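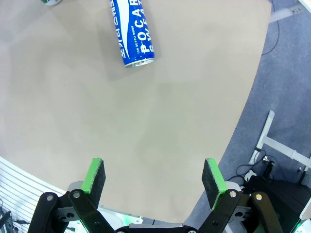 A reader of the August post on drink storage wrote in to ask why I keep treating cans as if they were bottles, when a can has no cap, no neck and nothing to leak from until it is opened, and could be stored in any position without a second thought. The comment was longer than that, but the question is fair and I promised a proper answer.

The short version is that orientation makes no difference to the contents of a sealed can and a good deal of difference to everything else. Storage space, retrieval, label visibility and rolling all depend on it. I had folded these together in August under one heading, which was sloppy.

Start with the can in the photo. It is a Pocari Sweat, blue with the white wave, and it is lying on its side on the big beige table with the rounded edge. On its side you can read POCARI along the length and ION SUPPLY DRINK in small type near the bottom. Lying down, the lettering is the label. Standing up, at the back of a shelf, you get whatever part of the printing happens to face you.

A cylinder on its side has one line of contact with the surface. It resists being pushed end to end and offers almost no resistance to being pushed sideways. On a level table this is harmless. On a table with a slight fall, the can will move as soon as it is nudged, and a matte finish slows it only a little. I checked my own table with the Saber level, a cheap one, and found a fall of 2 mm per meter toward the window. A full can placed parallel to the window stayed put. Given a light tap, it kept going until I caught it. The same can turned to point at the window did not roll when tapped, though it slid slightly.

That is the whole rule for tables, as far as I am concerned: if a can has to lie down, point one of its ends at the low side. At a curved edge the low side is not always the nearest side, so check with a level before trusting your eye.

Shelves are different. On a shelf the can has neighbors, and the neighbors do the holding. My pantry shelf is from the Dradlow range, the deep version, with a front lip. I have run it both ways.

Standing: stable, easy to remove, wastes the air above the can. With a fixed shelf height you cannot add a layer unless the can tops nest, and slim cans do not always nest with the standard ones.

Lying, ends facing out: fills the height properly and rolls forward as you take from the front, provided the shelf tips slightly toward you. You see only the ends, which are all silver and tell you nothing. I tried small stickers and gave up after a week.

Lying, sides facing out: you can read the labels. The front row holds the others back, so taking one from the bottom disturbs the pile. Acceptable for a single layer. Not acceptable for 2 layers, in my experience.

I settled on lying, sides facing out, single layer, with a removable divider from Humelon between the sports drinks and the sodas. The divider is a plain bent strip and could be replaced by a piece of stiff card. It has survived four months without attention, so I have left it alone.

The reader also raised weight, and here I agree that I overstated the case. I had written that lying cans load a shelf unevenly. They do if you push them all to one side. Spread across the width, the load is the same as it would be standing. My shelf carries up to 4 kg in practice, well inside what it was sold for, and I have not measured any sag that I could separate from the error in my ruler. Please strike that paragraph from the August post. I will edit it when I get to it.

On denting, which came up in the same comment: an unopened can is stiff along its length and weaker across its side wall. Lying down, the side wall is what meets the surface, and it is also what meets the next can if that one rolls into it. I have had two dents this year, both from cans knocking together in a drawer. Neither leaked. A folded dish towel on the drawer bottom reduced the rolling enough that I stopped hearing it when the drawer closed.

The fridge is still unresolved. I use a Skistia rack on the middle shelf, which takes the cans on their sides and feeds them to the front. It works with standard cans. Slim cans tend to go crooked in the channel - the guides are set too wide - and then the whole row stops. I have tried a strip of foam along one guide. It helped, but the foam gets damp and has to come out for drying. If anyone has narrowed one of these racks without gluing anything to it, I would like to know how.

Opened cans are outside all of this. Stand them up.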